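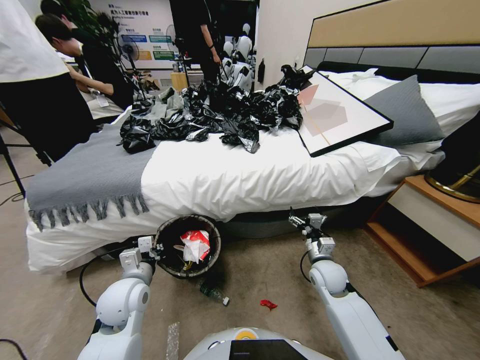
Chapter 3. Soft Furnishings and the Guest Room

Linen first, always. A room gets judged by its bed before anyone looks at the window or tries the tap, and most of the complaints in a small guest house start and finish there. Creases, for one. A white duvet shows every fold – look at how rumpled the one on this bed is, and how the tassels of the grey throw hang down over its side in a long row, which is where a throw gets trodden on or shut in a drawer. White cover, grey knit, two quite different washes. Keep that in mind for the laundry tables later in the chapter. Students tend to lump the whole bed together as "bedding" and then wonder why the throw has gone to felt.

What this chapter covers: fibres and how they wear, stock levels, laundry in-house and sent out, storage, costing. Mattresses are in Chapter 4. Curtains get a short section at the end, not a full treatment.

Before you start

You should have read Chapter 2 on room layout and done the floor plan task. If not, go back. The costing section here uses the room list from that task and won't make sense without it.

Key words for this chapter: par stock, thread count, pilling, tog, turn-down, condemned linen. Write your own meaning for each as you go, then check against the glossary.

A case to carry through

Nokuthula Adams took over a guest house in Grustudville in January, quiet season, few bookings. Cupboards full of sheets. She assumed she was well stocked. Then she sorted them – singles that fitted no bed in the building, doubles worn thin down the middle, pillowcases in four shades of what had once been the same cream. Plenty of linen, hardly any of it usable. The previous owner had bought in sales, whatever was cheap, and never thrown a thing out.

Her first job was a list. Not buying, listing. Each piece measured, held up to the light, put on a pile: keep, mend, condemn. Condemned linen isn't rubbish, mind. Old sheets make dust covers and polishing cloths, and towels past their best go to the cleaning cupboard. Dye them or mark the corner so they never find thier way back onto a bed.

Par stock

Par stock means the number of full sets held for each bed. The usual teaching figure is 3. One on the bed, one in the wash, one resting on the shelf. Resting matters more than it sounds. Cotton that goes straight from the dryer to the bed and back again wears faster, and the fibres feel harsh to the guest.

Can you run on 2? Yes, for a while, with your own machines and good drying weather. A late van or a broken dryer and you're making beds at teatime with damp corners. Adams tried it her first summer and had gone up to 3 by the end of it.

Places that send everything out may need more. It depends on how often the laundry collects. Work it out from the collection days, don't guess.

Fibres, in brief

Cotton: cool, strong, takes a hot wash, creases badly. Polycotton: dries quickly, creases less, pills in time. Linen proper: lovely, dear, wants ironing damp. Wool and wool-mix knits: warm to look at, awkward to clean, will shrink. Acrylic knits: cheaper, wash more easily, can go limp and shiny if dried hot.

Read the care label before buying and not after. A throw that can only be dry cleaned will be cleaned twice a year at best, and guests put their feet, suitcases and dogs on it. Many houses now choose throws that go in the machine for exactly this reason, or leave them off altogther.

Two suppliers compared

For the costing exercise we use two price lists, Nanetti and Tshabalala, printed at the back of the chapter. Nanetti sells by the set, with delivery in the price. Tshabalala sells by the piece, cheaper on paper, delivery on top, with a minimum order. Neither is the right answer. A house with odd bed sizes may do better by the piece. A house with matching rooms may not.

Things students forget every year:
Delivery charges
Shrinkage on the first wash (buy pillowcases with room to spare)
Spare duvet covers for the family room
Storage space, dry and off the floor

Task 3.1

Take the room list from Chapter 2. Work out full par stock for every bed, then price it from both lists. Show your working. Add a short paragraph on which supplier you'd choose and what would change your mind.

Task 3.2

Read the Skivow laundry contract on the next page. Underline every charge that isn't the price per kilo. Compare with a partner before moving on to section 3.1, Fibres and wear.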